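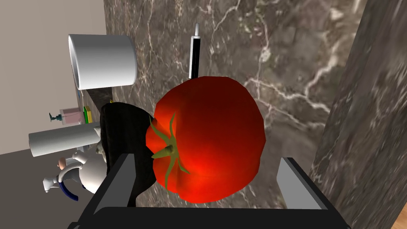

A simulated tomato between the fingers of the gripper in one of Sellow's kitchen tests. Render: Batista lab

Robot learns kitchen work from simulated practice

A robot control program trained largely in computer-made kitchens has picked up soft food more reliably than an earlier version, researchers at the Batista lab say.

The method, called Sellow, changes the worktop, the clutter and the angle of view between attempts, so the program cannot lean on one familiar layout. It was trained on 246 simulated kitchens and then tried on 521 new pick-up tasks, tomatoes among them. It completed 80 per cent.

Squeezing too hard was the most common fault – the simulator marks a piece of fruit as crushed above a set force.

Tests on two real arms will start in October at the lab's Gritirano site.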